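Marble counters and lemon juice: who else just lives with the etching?

brotosness_baker
Joined in May, first real thread, so hello everybody! We moved into a house with marble counters and I am completely in love with them. I roll pie dough straight on the stone, it stays cool forever, and I will never go back to a pastry board. Then last week I left half a lemon cut side down while I answered the phone, and now there's a dull ring by the sink the size of, well, half a lemon. I've read 12 different sets of instructions and they all contradict each other. Baking soda paste, no baking soda paste. Poultice, no poultice. Seal it every year, never seal it.

So what do you all do? Do you chase every mark, or do you let it go?
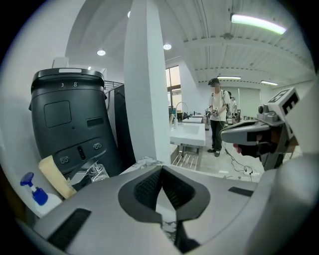 My husband votes for letting it go. My mother-in-law votes for a giant plastic tablecloth, and she has sent links. I'm somewhere in the middle, and I would love to hear from people who have cooked on this stuff for years and not from somebody trying to sell me a tub of something.

godammont
Welcome! A ring from a lemon is an etch and it isn't a stain. The acid ate a little of the polish. A poultice pulls color out of the stone, so it won't do a thing for you, because there's no color in there to pull. You need polishing powder made for marble, a damp cloth and some elbow grease. Try it in a corner behind the toaster first.

And please skip the vinegar sprays. I say this in every thread and I'll keep saying it!

Inia
Thirteen years on the same white marble here, and I vote with your husband. The first ring made me cry. The second made me swear. After a couple of years the whole surface goes soft and a little matte and you stop seeing single marks, it just looks like a counter people cook on. Mine has had tomatoes, wine, a whole jar of pickle brine (don't ask), and I think it's prettier now than the day it went in. Old bakeries have stone that's been beaten up for generations and everyone says how gorgeous it is!

godammont
Inia, I love your counter, I've seen your photos, but yours was honed from the start. Etching on honed stone hardly shows. On a polished finish with the light coming in low you'll see every one of them. brotosness_baker, which do you have?

brotosness_baker
Polished, I think? I can see the ceiling light in it pretty clearly. Is there a test?

godammont
That's polished. You can have it honed in place. We had ours done by a two-person outfit called Verstraete and it took them a day, plus me wiping gray dust out of the cutlery drawer for a week. Best money we spent on that kitchen.

Mieke Kuipers
I disagree with the honing advice, sorry! Honed marble hides etches, yes, but in my experience it takes stains quicker. I had beet juice on a honed slab for the length of one phone call and I was looking at pink for a month. If you keep it polished you get rings, if you hone it you get blotches. Pick the one that bothers you less.

For everyday cleaning I have done the same thing in 3 different kitchens. Warm water, one small drop of plain dish soap, soft cloth, then a second cloth to dry. The drying is the step people leave out, and in a hard water town it's the one that matters. Those cloudy patches by the faucet that everybody blames on the stone are mostly minerals.

Inia
Beets are a fair point. I do my beets on a tray. But did the pink go away in the end?

Mieke Kuipers
It did, with a peroxide poultice left on overnight under plastic wrap, two rounds. White marble only, please don't try that on a dark one.

rollingpin_ray
Long-time reader, and I'm with Mieke on the drying. I'd add one thing about floors, if anyone has marble down there too. Grit does far more harm than lemons ever will. We put a good rough mat at each door and started dust mopping every evening, and the dull path from the back door to the fridge stopped getting worse.

Also, decant your cleaner and LABEL IT. We had two bottles that looked the same under the sink and one was for the shower. You can guess. 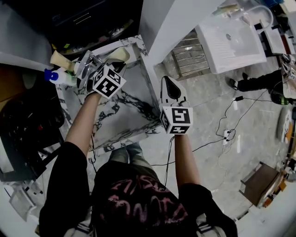

Spray bottle with the blue trigger, over on the counter next to the plastic bag.

godammont
Oh no, Ray. Did you get the shine back?

rollingpin_ray
Most of it! Polishing powder, same as you said, and up to 5 passes on the worst spot. There's still a faint patch if you crouch down, and I have decided not to crouch down.

Inia
See, Ray is coming over to my side.

rollingpin_ray
Halfway over. I still want it shiny where the cookies get photographed.

brotosness_baker
You people are wonderful, I've taken a page of notes. Plan so far: powder on the lemon ring, soap and the two cloths every day, a tray for citrus and beets, and no honing until I've lived with it for a full baking season. One more, then. Sealing? The previous owners left a half-full can and no note.

Mieke Kuipers
Drip a little water on it and wait a quarter of an hour. If the stone darkens under the drops, seal it. If they just sit there, leave it alone. And buy fresh sealer, I wouldn't trust a can with an unknown birthday.

godammont
Agree with all of that, which must be a first for the two of us. Only remember that sealer does nothing for etching. People seal, spill lemon juice, get a ring and think they were cheated.

brotosness_baker
Did the water test next to the stove and by the window. Dark by the stove, fine by the window. So I only do the one end?

Mieke Kuipers
Do the whole run, it's easier to keep track of. Wipe off the extra before it dries or you'll get a haze. And tell us how the powder works on that ring!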